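Still not convinced: the grippers, part four

25th October

I said in July that I'd stop writing about the grippers until they did something. They haven't done anything yet in the sense my sister means when she asks what the robot does, but there's been enough going on at Drillside that I've lost track of what I told whom, so I'm writing it down.

If you missed the earlier posts: Leandro Mansilla wants an arm that puts shoes away. He has wanted this for as long as I've known him. The plan he came back with after the summer was that we don't program the arm at all. We make a pair of grippers you hold in your own hands, put cameras on them, put another camera on your head, and then go around picking up shoes like an idiot. All of that gets recorded. Later you train something on the recordings and the arm, which will have the same fingers, copies you. Later is doing a lot of work in that sentence. I asked him how much later and he said it depends on the data.

Everything depends on the data. I've heard this so many times now that I hear it in my sleep. If the fingers slip it's fine, because the data will cover it. If the tracking jumps, well, we'll see in the data. I come from fixing washing machines, where you know by lunchtime if you were wrong.

Anyway, the build. I did most of the mechanical side and I'll talk about that first, as it's the part I trust.

The fingers are the third design. The first were flat and stiff, and they held a block beautifully and nothing else. The second had a rubber pad that peeled off whenever the room got warm. The ones we have now are gray and curved, with a teardrop cut through them so they give a bit when they close on something. I took the idea from a drawing Josefina Ojeda had pinned over her bench and then argued with her for a week over the size of the hole. She wanted it bigger. She was right about the flex and wrong about the strength, and we snapped a few before meeting in the middle. Print time for a full set is 775 minutes on the old machine, and that's if the old machine feels like finishing. It has a habit of letting go of the bed at the very end, when you've already gone home.

The trigger linkage is where I'd spend money if anyone gave me any. You squeeze, the fingers close, and how far you squeezed has to match how far they closed, every time, or the recording is a lie. Ours has slop in it. I can feel it. Leandro says it's within what the model can absorb. I've taken it apart twice and put in tighter bushings from Clunach, and it's better, and I still don't like it.

Then the markers. Each gripper carries a black-and-white printed square so the camera on your head can find it. They were supposed to be cut from vinyl. We used paper and tape for longer than I'd like to admit, and paper curls, and a curled marker gives you a position that's off by enough to matter. Halima Simiyu caught that one. She was looking at the plots and asked why the left hand seemed to be breathing.

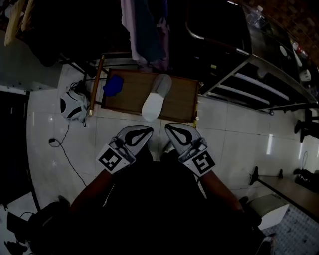 So the shoe task, as it stands, goes like this. You start with the shoe on the tray and the grippers open. You close on it, lift, set it down where it's meant to go, back off, open. Then you put it back and do it again. A slipper was the obvious first choice, being soft and light and hard to damage, and I'd like to point out that it's also the easiest shoe there is. Nobody's life is being ruined by slippers. When I said we should start with a boot, a wet one with laces, I was told we'd get to boots.

I did a long stretch of these. My back gave out before my patience did, and my patience is not famous. You're bent over reaching down toward the floor with a weight in each hand, and you can't use your fingers, and you very quickly find out how much you normally do with them. You'd turn a slipper around without thinking. With these you have to plan it like moving a couch. Maribel Henao, who'd been watching me with her coffee, said I looked like a crab doing laundry. Then she tried and went quiet.

What bothers me is how fast you get good at it. By the end of the afternoon I'd worked out a little sideways scoop that gets under the sole every time. Great, except the scoop works because I can feel the edge of the tray through the plastic. The arm won't feel anything. It'll see me scoop, and it'll scoop, and if it's a hair too low it will drive its fingers into the wood and keep pushing. I brought this up. Leandro said the cameras would show the contact. I said a camera shows you a finger near a tray, and that near is the problem. We left it there and had something to eat.

He did come back to it a couple of days later, I'll give him that. He asked me to do a batch without the scoop, straight down from the top, slow. It's an ugly way to pick up a slipper and I dropped plenty. He kept the drops in. I'd have thrown them out, and I'm still not sure which of us is right.

The recording side is not mine and I'll get it wrong, but as far as I can tell there are three streams that have to agree on what time it is: head, left, right. They mostly do. Benjamín Barrientos wrote the thing that lines them up and named it Dağdelen for reasons he won't share. When it works you don't know it's there. When it doesn't, the left gripper closes on the slipper before it has arrived at the slipper, and you sit there watching your own hand see into the future. He fixed it with a clap. You knock the grippers together at the start of every take and the software looks for the knock. Best idea in the whole project, in my opinion, and it cost nothing.

The other thing about the recordings is that they pick up everything in the room. I'd assumed the cameras would be looking at the shoe. They're looking at wherever your wrist is pointed, and with a lens that wide, when you lift your hands to rest you get the ceiling, the bricks, the counter, whoever is standing next to you. So there's a blurring step now, for faces, and it eats a lot of evenings. Halima set a rule that no clip leaves the building until it's been through that step, and she checks. I grumbled about it at first. Then I watched an hour of raw footage and saw how much of it was people going about their day with no idea they were in it, and I stopped grumbling.

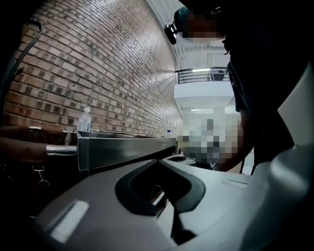 Drillside Notes, No. 20, page 10

(Those of you reading this in the printed Notes: Maribel asked if she could run it, and I said yes if she left the complaining in.)

Where was I. Numbers. We have 897 takes that Benjamín considers usable. I asked what usable means and it means the streams line up and both markers are visible for most of it. It doesn't mean the slipper ended up where it should. I think that's worth knowing when somebody tells you how big their pile of data is, ours included. A pile of takes where the clocks agree is a nice thing to have, and I don't know that it's the same thing as a pile of examples of somebody putting a shoe away.

I went back through a bunch of them with Josefina to see what we'd really collected. A good part of it is me. My hands, my scoop, my habit of coming in from the left. Same floor, same tray. If the arm learns anything from this it's going to learn that shoes live on that tray and that you approach them with a sore back. Leandro's answer is more people and more rooms. Fair enough, but each new room is another evening of carrying gear and laying cable, and we trip over enough cable as it is. We lost a whole session to a plug that had worked itself out while everyone looked at the software.

Then there's Hurnine, which is what we're calling the arm. It exists in the sense that the base is built and the shoulder turns. The elbow has been waiting on a bearing that was the wrong size, then the right size and the wrong depth. I've mounted a finger set to the wrist plate on the bench, just to see, and the angle doesn't match how a person holds the handles. A human wrist tips in toward the body when you reach down. The plate doesn't. So either we change the plate or the arm spends its life copying a movement that comes in crooked. I found this with a square and a pencil after we'd recorded all of it. Leandro says you can correct for it in software. You probably can. I'd just like one thing in this project to be corrected in metal.

I should say what would change my mind, as Josefina keeps asking. I'd like to see the arm pick up a slipper that isn't the slipper, somewhere that isn't the tray, with none of us standing there ready to nudge it. Ten tries, in front of people, and we write down what happens on all of them, including the embarrassing ones. If it gets a decent share I'll buy dinner. I've said this out loud in front of witnesses.

Costs so far, for whoever asked in the comments last time: I've put in over 200 of my own, mostly filament and bushings and a second set of screws after I dropped the first set behind the shelving. I haven't added up Leandro's share and I don't think he has either.

Things on my list before the next post: vinyl markers on both hands, and the spare pair as well. A stop on the trigger so you can't squeeze past closed, as two of us have bent the linkage that way. Some kind of strap, or a hook, or anything that takes the weight off your wrists between takes. Maribel has an idea involving fishing line from overhead that I'm against, and I expect we'll be trying it.

If anyone near us has an old boot they don't want, bring it by. Laces in, please.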